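The Case for the Lined Bin
Opinion
Eugénie Carré, Larham Residents' Forum
2025-01-12

The Forum's guidance on shared waste areas runs to 40 paragraphs, and only one of them concerns the bag inside the bin. In the view of this author, that balance is wrong. Most complaints received from the Wevwood building last April dealt with bags that had slipped, split or been tied too late.

A liner should be wide enough to fold well over the rim on every side. It should be lifted out before the contents reach the top, and the next one fitted at once. These are small duties, but a household that neglects them passes the work to whoever opens the lid next.
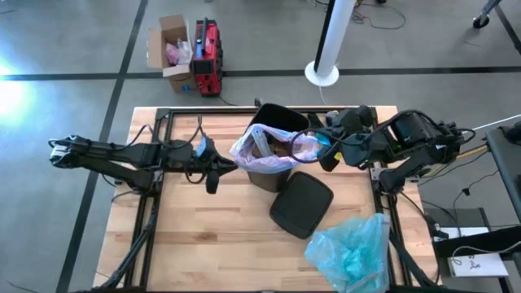 Thickness also deserves attention. Thin bags of 30 litres are often sold for bins that plainly require 60, and residents then blame the bin. My colleague Remigiusz Domański has argued that the Forum should supply one standard liner to every kitchen. I cannot agree — households differ in what they throw away, and a single size would serve few of them well. Clear labelling of bin capacity, on the underside of each lid, would be a more modest step and should be adopted this year.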